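About Pranau

Pranau builds and supports bench-top two-arm robot cells for teaching, method development and light sorting trials. We are based in Zulldale, where the cells are assembled, tested and repaired in the same building. The company was founded by Ingvar Hviid, who still signs off the drawings for each new revision.

What we make

Our main product is the Brumix, a two-arm cell sized for a laboratory bench. Both arms bolt to a common aluminium rail along the front edge, so their bases keep a fixed distance from each other when the cell is moved. The user receives a working cell with the arms mounted, cabled and zeroed, together with the control software and a set of test routines.

The Brumix is sold in two forms. The kit is supplied as sub-assemblies and takes a competent technician two days to build. The assembled cell is supplied on a pallet and needs a level bench, a mains socket and a computer that meets the published specification. Parts are identical in both, and a kit that has been built to the manual can be brought under the same service agreement as an assembled cell.

We also make Alvarado, the software that records, replays and edits arm movements on the Brumix. It stores joint positions, gripper state and camera footage against a single clock. Recordings can be exported in open formats, and we do not charge for export or limit the number of recordings kept. A licence covers one cell and does not expire. Updates are included for as long as a service agreement is in force; after that the installed version continues to run.

How the company works

Each cell is tested before it leaves Zulldale. The acceptance routine consists of 200 pick-and-place cycles per arm, followed by a shared-space routine in which both arms work over the same part of the table. A cell that drops a part or trips a motor limit is stopped, corrected and started again from the first cycle. The log is supplied with the cell, including any stopped runs.

Motors are treated as wearing parts. The gearing develops play with use, and the shoulder joints are normally the first to show it. We record the play in each joint at dispatch so that later readings have something to be compared with. Replacement motors are sent out already numbered for the joint they are meant for, and changing one requires a small screwdriver and the zeroing jig from the accessories box.

To date we have delivered 76 cells. Most are in colleges and university departments. The remainder are with small manufacturers who use them to find out whether a handling task is worth automating before they pay for industrial equipment. We are content to report that it is not worth it. Soft packaging, tangled parts and anything heavy fall outside what the Brumix can do, and we would sooner establish that by telephone than after delivery.

Trials and method development

Customers who do not want to own a cell can book bench time with us. A trial begins with a short written statement of the task: what is to be picked up, where it is to go, and what counts as a failure. We then set up a simplified version with standard parts, usually toy bricks and open storage bins, and run that before handling the customer's own items. Bricks have flat faces and consistent edges, and a fault found while gripping them is generally a fault in the set-up.

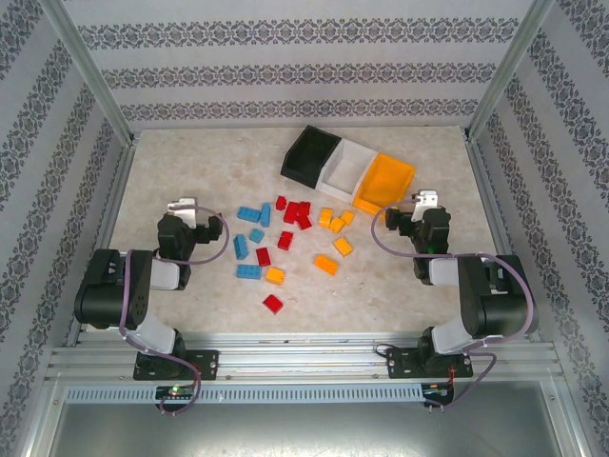
Once the simplified task runs to the agreed standard, the customer's parts are introduced one type at a time. Start positions are varied between runs according to a written plan. Results are reported as completed cycles, failed cycles and cycles needing a person to step in, with the three kept separate. We do not combine them into a single score.

A standard trial is charged at £2,575 and includes 300 recorded cycles, the written report and a copy of all recordings. Customised gripper fingers are quoted separately, as the cost depends mainly on the number of versions needed. If a customer buys a cell after a trial, the recordings can be loaded on to it, although positions must be checked again on the new machine — small differences in zeroing are enough to spoil a close placement.

Training and support

The training course covers assembly, zeroing, cable routing, recording and basic fault-finding. It is given at Zulldale, with groups kept small enough for each pair of trainees to have a cell. The next course is in October.

Support is provided by the people who build the cells. Before contacting us, please note the serial number on the rail, the Alvarado version and the joint reported in the fault message. A saved log is more useful than a description of the fault, and both together are better still. Repairs outside a service agreement are accepted and quoted after inspection.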